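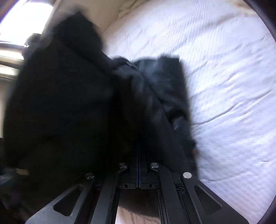
Figure 3. Dark garment held over the bed with the hand-held gripper, fingers closed.

3.2 Collecting demonstrations in the home

All demonstrations for the folding and sorting tasks were given by hand. The demonstrator holds the gripper directly and moves it through the task, and the camera on the tool records what the fingers meet. We also tried remote control in our Grevberg laboratory, but the operators found it slow with soft objects, and we kept these recordings only for the comparison in Section 5. The home part of the data comes from apartments in Mesedville. It has 1,566 demonstrations, and 875 of them include at least one garment of dark color.

Dark clothing was the most difficult for us. When the tool moves quickly, the outline of the cloth is smeared and the folds are lost in black, as in Figure 3. Our first rule was to remove every demonstration with strong blur. Siriporn Suwannarat, who trained the demonstrators, argued against this rule – the fast part is often the lift itself, and a policy that never sees a lift can not learn it. We therefore keep the blurred part if the fingers are visible and the garment can be found again later in the same recording.

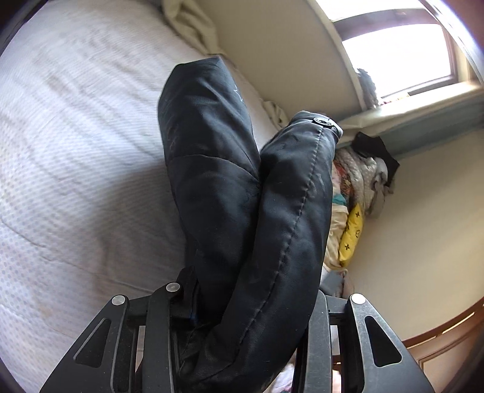
The second difficulty is where to grasp. For trousers and other long pieces we did not prescribe a point. Some demonstrators prefer a seam, others take the cloth in a bunch and let it hang before they decide. Both habits are present in the data, and the Iretti labeling tool stores only the moment of closing and the moment of opening. We did not mark sleeves, legs or waistbands. In a small test with 150 demonstrations, 2 annotators often disagreed about these parts when the garment was bunched, so we left this label out.

Beds were used as they were found, with creased sheets and with other clothes nearby. The Bhuiyan protocol asks for a cleared surface before each trial – we followed it only in the laboratory. The home recordings ended in November, and no demonstration was repeated after that.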